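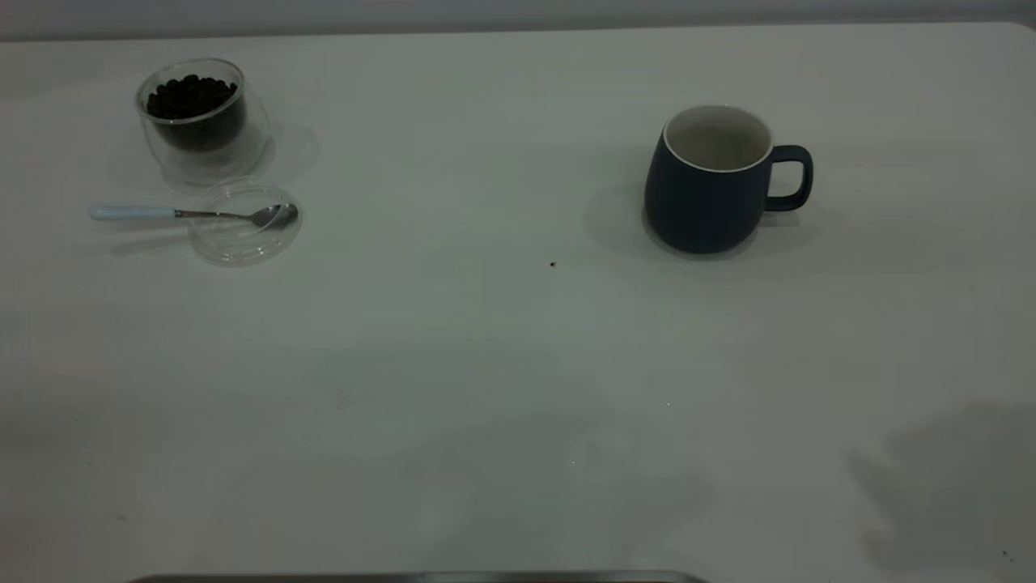 # Wiment double-walled glass cup with lid: two weeks of keeping beans in it

I bought the Wiment cup to hold the day's coffee beans. My grinder takes one dose at a time, and I got tired of opening the big bag every time I wanted a cup. The Wiment is short, rounded, clear, and comes with a separate clear lid. I ordered it through Mesunard in November and paid full price.

## What it's like to use

The cup is easy to pick up with one hand. The double wall makes it look larger than it is, so check the listed capacity before you order. Mine is about two-thirds full in normal use, and at that level I can get a teaspoon in without pushing beans over the rim.

The lid is the weak part. It lies flat when you set it down, and on a white table it almost disappears. I have put my elbow on it twice. It has no knob, so you lift it by the rim, and that takes a fingernail if your hands are damp. I also would not call it airtight. It rests in place and keeps dust out. For a day or two of beans that's enough. For a full bag, leave them in the bag.

I use the lid as a spoon rest while I'm working. It does that job well, and any crumbs wipe off with a dry cloth.

## The spoon

I scoop with a Nieto teaspoon, the kind with a pale handle and a polished metal bowl. It's a small spoon and it is slow. Filling a mug for a cupping session at work takes a lot of trips. A proper coffee scoop would be faster but won't go past the curve of the glass comfortably. If you weigh your beans, the small spoon is better, as you can stop within a few beans of the number. 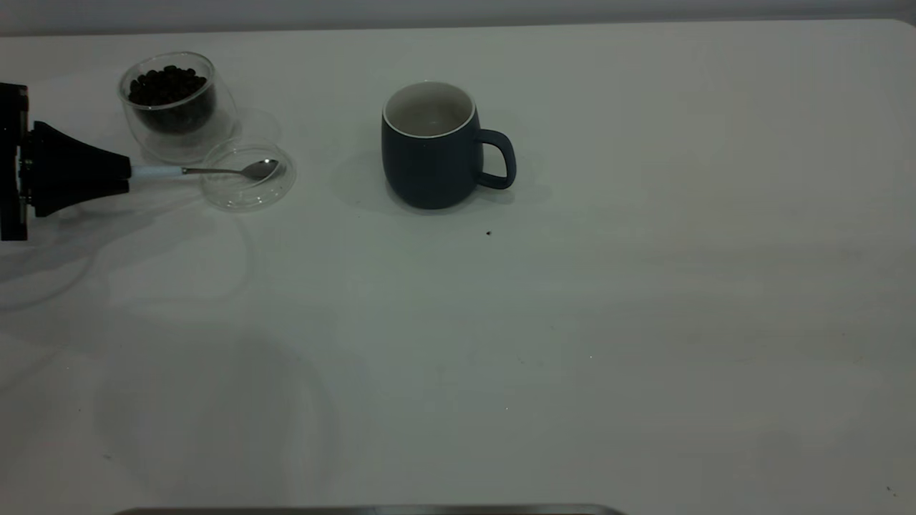
**Can you pour from it instead of scooping?**

You can, but the rim is rounded and has no lip, so the beans come out all at once. Use a wide mug or bowl under it.

## The mug

My mug is a Vakano, barrel-shaped, pale inside. I mention it because dark beans are easy to see against a light interior, and strays are easy to find before they go in the sink. The opening is wide enough that a teaspoon can be tipped at any angle. The handle fits three of my fingers.

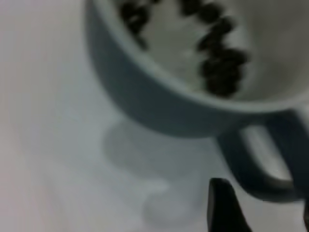 Narrow mugs were more trouble. I tried a tall one that belongs to Dayana Escobedo at my office, and the spoon kept knocking the side.

## Cleaning

Coffee oil leaves a film on the inner wall after several days. Warm water and dish soap take it off. Dry it fully before refilling. I wash the lid by hand too, mostly because it slides around in the rack.

## Verdict

Good cup, average lid. The listing had 1,331 ratings when I ordered, and most of the complaints I read were about the lid as well. I'd buy the cup again and would pay a little more for a lid with a knob.

Uyên Lâm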